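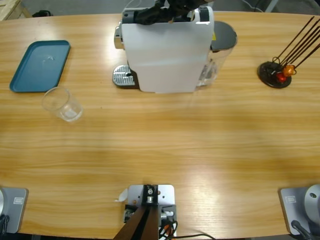
Part-Time Breakfast and Lunch Server, Mayrhofer Tea Room, Camden

Mayrhofer Tea Room is hiring a server for the morning and midday shifts at our Camden location. The position is part-time, four days a week, with every other weekend off. Shifts start at 8 a.m. and end at 2 p.m.

You will take orders at the table, carry food and drinks, clear and reset between guests, and run the register when the counter is busy. Servers also fold napkins, refill the sugar and tea stations, and help put away the bread delivery from Drarby.

We are looking for someone with two years of restaurant or cafe work. Banquet and cafeteria experience counts. You must be able to stand for a full shift and lift 30 pounds. Basic Spanish is helpful but not required.

Pay is $17.50 an hour plus pooled tips, paid every two weeks. Staff get a meal each shift and half off at our Parkness shop. Paid sick time starts on your first day. Training is paid and takes place in Camden.

To apply, bring a resume to the counter any weekday after the lunch rush, or fill out the form on our Jobs page. Please list two references and the days you can't work. Applications close Friday, February 6, 2026. We will call people we would like to interview the following week.

The patio opens in July, and extra hours are available then for anyone who wants them.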